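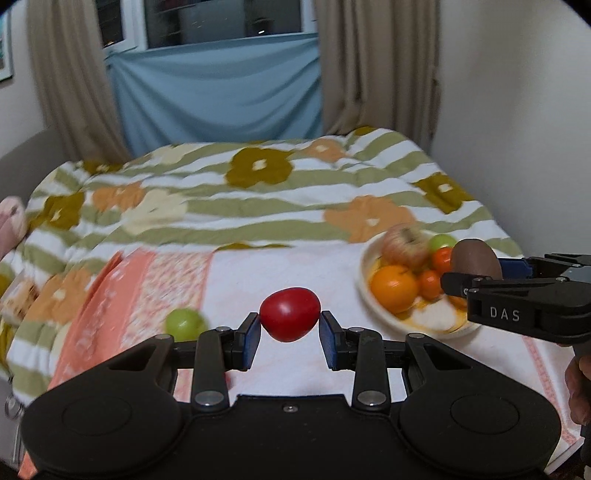

Teaching by Squeezing: Leilani Achterberg on Fake Fruit

November | By Tillman Karnasier

I figured Leilani Achterberg would want to talk software when I called her. Nope, she wanted to talk fruit!

"A bowl of plastic fruit is a great teacher," she told me. "You pick it up with the gripper in your own hand, and the robot learns from that." Her project, Koltolach, has 3000 of these demos so far, and 564 are hers (her thumbs are sore, she says).

I asked if the little red ones are hard. "Oh, they're slippery! Squeeze too fast and they shoot off. So I slow way down, and the slow ones teach best."

She tried remote control for 4 months before this and didn't love it. "I couldn't feel anything. With the handle I know when I've got it."

Next up is socks, which she's dreading.

We use cookies to improve your visit. Accept | Settings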